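Workshop notebook, shared bench, March
Kitchen-sorting build, second arm

Got in a bit after nine with the idea that I'd have the left arm's grip sorted before lunch, which was optimistic of me, but the morning went well enough that I don't mind. The new fingers from Gumberg went on without any swearing at all (the old screws fitted, bless them) and I ran the open-and-close routine 500 times while I drank my tea and answered messages. Not a single fault in the log. The old pair never got past 119 without complaining!

Jars next, the little ones with the screw lids, in the pink bin. 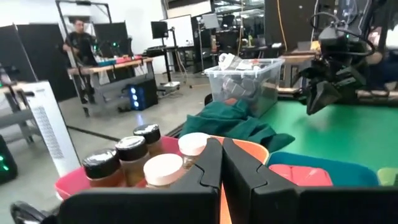

Andri Leitner

The plan with the jars is to come down between two neighbours, close on one lid and lift without taking the other one along for the ride. They stand closer together than I'd like, and I'm leaving them that way on purpose, as any real cupboard would be worse. I've set the approach height 6 mm higher than in the Brornen notes and slowed the last bit of the descent. If you come in after me and it feels sluggish, please leave it for now, I want a full day of runs at that speed before we start fiddling again.

Small things while I remember. The offset file for the left arm is now called usberg_left, and the old one is still in the folder, so do check which you've loaded (I got it wrong twice). The cable on the right arm wants a longer loop before we ask for any more twist at the wrist. And could we please agree on where the hex keys live? I spent a good while hunting for the small one.

After lunch I moved on to the yellow bin and the pepper tins, which I've been looking forward to for weeks.

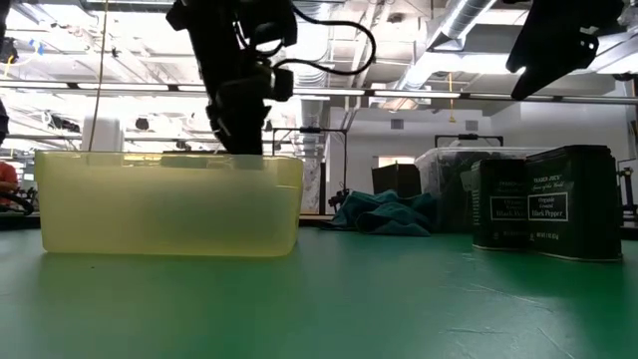

Tins are a different job from jars, with flat sides and rounded edges, so the angle of the wrist matters far more. I've written down 37 degrees as a starting point, from a sketch and a protractor, so treat it kindly. The Kelmendi script wants the bin position typed in by hand each time, and I'd love to have that read from the table camera instead, but that's an evening's work and I promised to be home for supper.

Still to do: longer cable loop, second set of finger pads, copy the log on to the shared drive. I'll be back in tomorrow after ten.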